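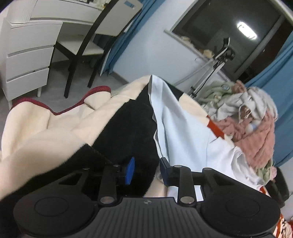

# Linen and Room Services: Automation at Work

Posted 8 Aug 2019

Barkell provides linen, laundry and room services to residential properties in Sollau and Bragança. Over the past year the company has been preparing part of this work for automation under a program called Drillemar. This gallery page presents the work itself, together with short notes from the Room Services office on what the program means for employees.

The program covers 70 employees at both sites. To date, staff have recorded 3,387 handling tasks with hand-held grippers, most of them involving bedding and clothing. The recordings are used to prepare machines for sorting and folding duties that are still carried out by hand.

## Mixed bedding and clothing

Blankets, a pale blue sheet and knitwear in sage green and dusty pink, with the blue finger pads of a hand-held gripper open toward the fabric. Mixed heaps of this kind are among the most common tasks in the program.

Plush and fleece are treated as separate categories from flat sheets. The cream blanket with dark red trim and the black fleece both belong to the heavier group, which employees have consistently rated as the harder one to handle with a tool.

## The work and the working day

Before the program began, a room attendant's shift was planned entirely by number of rooms. Attendants assigned to recording now work to a mixed schedule, with no more than 3 hours of gripper use per shift and a rest of 20 minutes after each hour. Room targets are reduced to match. Pay is unchanged.

Several attendants reported sore wrists in the first weeks. The rest period was introduced in response, and employees may now choose which hand they record with. Anyone who prefers to return to regular room duties may do so at the end of any shift, without giving a reason.

Attendants have also influenced the task list. The original plan called for single items laid flat on an empty bed. Staff at Sollau pointed out that items are seldom found that way in occupied rooms, and mixed heaps were added at their request – a change later adopted at Bragança as well.

## Jobs and training

No position has been removed under Drillemar. The company recognizes that employees have asked what will happen once machines can take over part of the sorting, and that a full answer is not yet available. A written staffing plan will be presented to all employees in November, before any machine is placed in regular service.

Training in equipment setup and recording review is open to all attendants who have completed their first six months. Places are offered by length of service. Training hours are paid at the normal rate and count toward the regular work week.

## Privacy and use of pictures

Recordings are made only in rooms where consent has been given in writing. Pictures on this page may be reproduced for teaching or staff information with credit to Barkell. Requests for other uses should be sent to the Room Services office at Sollau, which normally replies within two weeks.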